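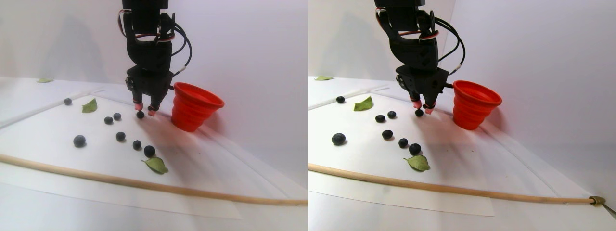 Re: [berries-l] sorting out the late ones, and what cup do people use

Treasa, sorry, meant to answer this in the morning and then the truck wouldn't start. Typing with one eye on the stove so excuse mistakes.

Treasa Fahy wrote:
> Hi all,
> Second year with the bushes and I'm getting more than I know what
> to do with, which is nice, but half of every picking is junk.
> Leaves, stems, tiny hard red things. I've been picking over them
> in the colander and I hate it. Everything dark looks the same in
> there and I keep finding leaves in the muffins.
> Three questions:
> 1. Where do you sort? Towel, tray, sink?
> 2. What do you put the good ones in as you go? My glass jar got
> knocked over twice and the second time it went off the counter.
> 3. Do you wash before or after? My mother in law says before and
> my neighbor says never.
> Also is the dusty stuff on them spray? We don't spray.
> Treasa

1. White paper. Plain sheet on the table, whatever you've got, back of a kid's drawing is fine. Tip out a handful, not the whole bucket. Dark berries, green leaves, white paper, you see everything at once. I used a dish towel for years, and they don't roll on a towel, granted, but a towel stains and the stain looks like a berry the next time. Ask me how many times I've tried to pick up a stain.

Spread them so they aren't touching. A dozen or less is plenty to look at if you're being fussy about it, more once your eye gets going. Turn each one over. The soft spot is always underneath, and the stem end is where the mold starts. Leaves go to one side in a pile. Don't flick them on the floor, I did that and was finding them in August and still in November.

Paper has to be flat. If it has been rolled up put something on the corners or it'll curl and send the whole lot at you.

2. Collapsible cup! One of the silicone ones with the pleated sides, that squash down for camping. Orange-red if you can get it, you won't lose it in the grass. Wide rim so you aren't aiming, and if it does go over it bounces. Mine came from Skendevach when they still had the shop by the feed store, I paid 8 dollars and thought that was steep. Walard has a blue one that's cheaper but I would not want blue for blueberries, same reason as the colander.

Make sure it's popped all the way up before you start. Half up, it sags when there's weight in it and then folds down on you. And don't fill it to the top, the bottom ones get squashed. Half a cup, tip it onto the freezer tray, go again. Sounds slow. It isn't that slow.

Stand it on the paper right beside your picking hand, not across the table. I had mine on the far side for ages for no reason at all and was dropping every tenth one on the way over.

3. Your neighbor is closer. After, and only what you're about to eat. Washed ones go soft in the fridge in 2 days with me, unwashed ones go a week easy. For freezing I don't wash first either, freeze them dry on the tray, then bag, then rinse when you take them out. I know there are people on here who'll argue, go ahead.

The dusty stuff is bloom. It's the berry's own wax, not spray. You want it. Once you've handled them a lot it rubs off and they go shiny and nearly black, still fine to eat but they won't keep as well. So don't go rolling them around in your palm. Pick up, look, in the cup.

On the tiny hard red ones: leave them on the bush another week. If you have to pull, it isn't ready. Ripe ones come off with your thumb. I go over each bush every four or five days and take just the ones that let go, that cut my sorting down more than anything to do with paper or cups. If you're raking them off or using one of those comb things then you'll get leaves, no way round it.

Small ones aren't bad ones, by the way. The late picking always comes in mixed, big ones and little ones off the same branch. I used to throw the little ones to the chickens. Now they go in pancakes where you want them small anyway.

For the muffins: toss the berries in a spoon of flour while still frozen, fold in last. You probably know that. But a leaf shows up white when it's floured, so you get one more chance to catch it.

Massawe seedling people, I haven't forgotten, the list of who wanted cuttings is on the fridge. There are 70 sticks in the sand box and I've no idea how many have taken, will look when the heat lets up. Someone asked if I had any Witia left. No. Try me in spring.

Treasa if you want the cup I have a spare, it has a small nick in the rim but it holds. Could bring it to the plant swap along with the netting. Let me know before I load the truck, assuming it starts.

Pot's boiling over, got to go

P.S. the jar, did you get all the glass? Throw out anything that was on the counter near it. Not worth it for a pint of berries.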